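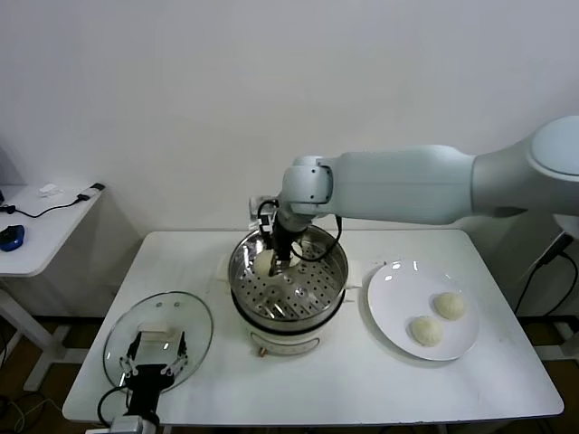
4.2 Getting the buns out

I went into this part of the study thinking the interesting stuff would all be in the dough. I'd read far more than I needed to about proofing times and flour, and I had a whole coding sheet ready for pleats. Then the diaries started coming in from Vernen and Drunow, and page after page people were writing about the minute or so after the timer goes off! Where do I put the lid? Which one do I take first? Why has it left half its bottom behind? So this section is about that minute, and the pleats got moved to the appendix (where I still think they're lovely).

The full set is 3739 diary entries from 198 households, all logged in Prillo, and I read every one of the entries that mention a steamer. People could write as much or as little as they wanted. Some gave us a paragraph on a Sunday breakfast, and one person in Drunow wrote only "stuck again" for most of March. I coded both kinds the same way, by what had to be moved, where it went, and what was in the way.

Take the lid first. A glass lid is a big round thing that you suddenly have to find a home for, usually with one hand, and it comes off the pot dripping. Most of the diary writers put it straight down on the counter or table, and a fair number did it in the same spot each time without ever deciding to. I'd call this a parking spot, borrowing the term from Ó Dálaigh, whose work on draining boards deals with much the same problem. In Figure 2 the parking spot is the table at the lower left, with the lid lying flat. The plate is over on the other side of the cooker, and that split came up again and again in the diaries: lid one way, food the other. Writers who tried to keep both on the same side complained about reaching over the lid, or about setting the plate down on its rim, and several of them switched sides partway through the study.

What happens to the water on the lid is its own little drama. People tip it into the sink, shake it over the pot, wipe it with a towel, or just let it run onto the table and deal with it after eating. Sorcha Nic Aodha, who did the follow-up interviews in Vernen, noticed that the towel people were nearly always the ones who'd had a batch spoiled by drips at some point. They'd bring it up before she'd asked! I can't say much more than that from the diaries alone, and the interviews weren't set up to test it, but I'd love to see someone take it on.

Next, the tray. The kind we asked about most was the perforated one that sits inside the pot, like the one in the figure with its rings of small holes. These are easy to rinse and they let the steam through nicely, but a soft bun set directly on one can grip it hard. Our writers had strong feelings here. Paper liners, cabbage leaves, a thin wipe of oil and squares of damp cloth all had their fans, and there were a few people who used nothing at all and said the trick was to wait. How long to wait was another matter. I tried to work out a typical time and gave up, as the entries say things like "until I've made the tea" or "when the kids sit down."

The order of taking out surprised me most. I'd assumed people would work from the front of the pot to the back, and plenty did, mainly to keep their wrists out of the steam. But a second group went for whichever bun looked freest, meaning the one touching neither the wall of the pot nor its neighbor, and left the awkward ones for last. The figure has a small batch partway along, with two buns on the plate and one still on the tray, toward the back left. With so few in the pot there's lots of space to get at each one from any side. Full trays were a different story in the diaries, and torn skins turned up mostly in entries where the writer also said the pot had been crowded.

Then there's how they're held. Tongs, chopsticks, fingers, a spatula slid underneath, a spoon and a prayer (a direct quote, that one). A pale, soft bun marks easily and people minded this more than I'd expected, especially if guests were coming. The usual advice they gave each other was to hold it low down on both sides and lift straight up. The pleats on top got a lot of protective language, "don't squash the hat" being my favorite.

Plates were the least discussed item, and I nearly dropped them from the coding. Going back through, though, I found a steady habit of leaving a gap between buns so they wouldn't stick to each other while cooling. Some writers set them on a diagonal, others around the edge, and a couple admitted to piling them up and regretting it. A plate with a shallow rim was fine for this. Deep bowls got bad reviews, with soggy bottoms named each time.

One limit I should own up to: our diary form asked "what did you cook with?" and only later, after a reminder sent out on Fri 10 April, "where did you put things?" Entries from before that reminder are thinner on lids and plates, so the parking spot counts in the next section use only the later ones.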